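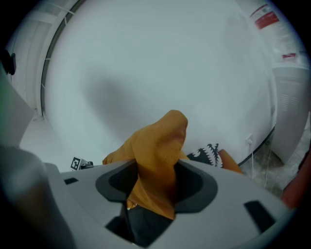
## Cloth creep

**Cloth creep**, known in older notes as **swallowing**, is a fault of hand-held grippers in which a loose fabric works its way between the finger pads and into the hollow of the housing while the fingers are still being squeezed. It was first written up under that name at Prircombe, where people had been gathering two-handed recordings of household chores with the Walczak gripper, and it has since been noticed with other tools of the same general shape. For most of its life it was treated as a nuisance, the sort of thing one grumbles over and picks clean at the end of the day, until a pinched thumb at Stolcombe one December brought it into the safety notes as well.

The fault belongs to the tool, but its effects travel a good deal further than the tool does. A robot arm trained on recordings that contain it may learn to press on after the cloth is already held, and an arm, unlike a person, doesn't feel the tug and ease off.

## How it happens

Thin, matte cloth is the usual culprit, and cushion covers are the worst of the lot, being wide enough to bunch and light enough to fold in on themselves. The fingers close on a ridge of fabric, the operator lifts, and the weight of the cloth hanging below pulls at the fold. If the operator squeezes again for a surer hold (and nearly everybody does, quite without thinking), the pads roll a little and feed the fold inward. After several squeezes there may be a fair wad of material behind the pads.

Trouble comes at the moment of letting go. The fingers open and the opening is recorded, yet the cloth stays where it is. Anyone looking only at the finger width would suppose that the cushion cover had been set down on the sofa, when in fact it was still riding along with the hand.

Two-handed work makes matters worse. Spreading a throw or straightening a cover asks for tension between the hands, and a cloth that has crept into one gripper can't slip free when the other one pulls. The operator then tends to twist the wrist, and that can turn the marker cube away from the cameras that are following it. 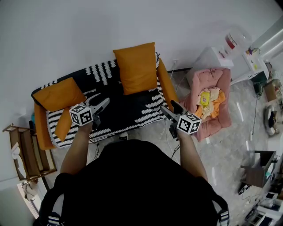

*Two-handed work at a sofa, with a marker cube on each gripper and a patterned throw over the seat.*

## The Prircombe review

Henryk Domański, who looked after the recordings at Prircombe, went back through 766 of them after an arm in the test room dragged a sofa cover to the floor and kept on dragging it. He found creep in 145. That was a great many more than anyone had expected, and the written account of the review is rather frank on the point, remarking that most of the affected recordings had been marked as good by the people who made them.

Domański's account spends some while on the reasons they had been passed. The view from the gripper shows the cloth standing up nicely between the pads, as it should, and the part that has gone astray is down in the dark where there is little to see. A held cloth and a trapped cloth look very much alike from there. He came to rely on a small habit of his own, which was to watch the end of each recording first, and to look for fabric that moved with the hand after the fingers had parted.

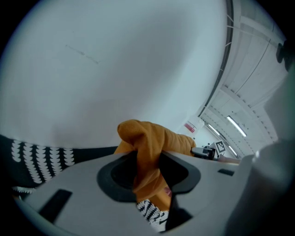 He was less sure what to do with the recordings once he had found them. Leaving them all out would have thinned the sofa and bedding tasks badly, and in the end the Prircombe group kept the early part of each one, up to the second squeeze, and set the remainder aside. A group at Munutcombe, working from the same account, chose to throw the lot away and record afresh. The two groups have never quite agreed over it.

## The Stolcombe injury

The injury at Stolcombe was a small one, happily. An operator had reached in with a bare thumb to free a crept pillowcase while the other hand was still resting on the trigger. The pillowcase came loose, the hand tightened, and the pads closed on the thumb. It was bruised and the nail was lost, and the operator was back at work on the Thursday.

Later notes ask operators to set the gripper down before clearing it, and to pull the cloth out from the front, along the way it went in.

## Remedies

- **Pad lips.** A raised edge of soft rubber along the inner side of each pad. It helps with cotton and does little for silky fabrics.
- **Clearing stops.** A pause after every 40 grasps to check the hollow, cut to 30 where cushion covers are in use.
- **Hollow guards.** A fine mesh over the opening, tried at Munutcombe and given up when threads began to snag in it.

## See also

- Fabric handling
- Marker loss
- Pinch points in hand-held tools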